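Tábua de bambu: o que fazer e o que não fazer

Dicas rápidas, por ordem nenhuma. Vale para bancada de mármore também, que é onde a maioria das tábuas vive.

Lavar: logo a seguir a usar. Água morna, gota de detergente, esponja macia. Nada de molho no lava-loiça, nem dois minutos. Máquina nunca — o bambu abre pelas juntas e depois não há cola que salve.

Secar: pano primeiro, depois ao alto, encostada. Deitada molhada em cima da pedra faz mancha nas duas.

Onde guardar: longe do calor. Se a torradeira e o forninho estão na mesma bancada, deixar um palmo entre eles e a tábua, pelo menos enquanto estão ligados. Fios para trás ou para o lado, nunca por baixo da tábua.

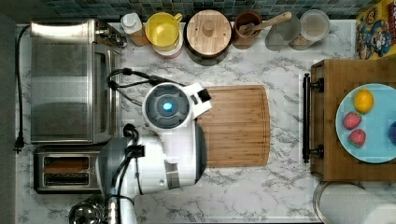
Torradeira e forninho à esquerda, tábua do outro lado.

Colheres de pau: num pote de barro ou cerâmica, cabo para baixo, junto á parede. Só depois de bem secas.

Óleo: mineral, próprio para alimentos. Passar com papel, no sentido das tiras, esperar 20 minutos, limpar o excesso. Azeite não, rança. O Lachlan Lockyer, de Grurbridge, escreveu a dizer que usa azeite há 9 anos sem cheiro nenhum. Sorte dele. Cá em casa cheirou.

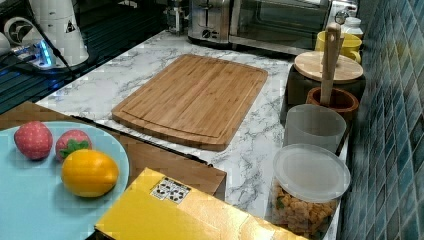

Sulco: é onde fica tudo. Escova de dentes velha, sal grosso, meio limão. Esfregar a volta toda e insistir nos cantos. Enxaguar depressa.

Cheiro a alho ou cebola: bicarbonato com um pouco de água, deixar até 49 minutos (já deixei mais, ficou esbranquiçada), tirar com pano humido.

Tábua que dança: pano húmido bem torcido por baixo. Resolve no mármore, no granito, em tudo.

Bancada: vinagre e limão não. Nem um pingo, comem o brilho do mármore. Se for usar o limão no sulco, fazer isso dentro do lava-loiça.

Cereais e bolachas: frasco transparente com tampa, ao fundo da bancada — vê-se logo quando está a acabar.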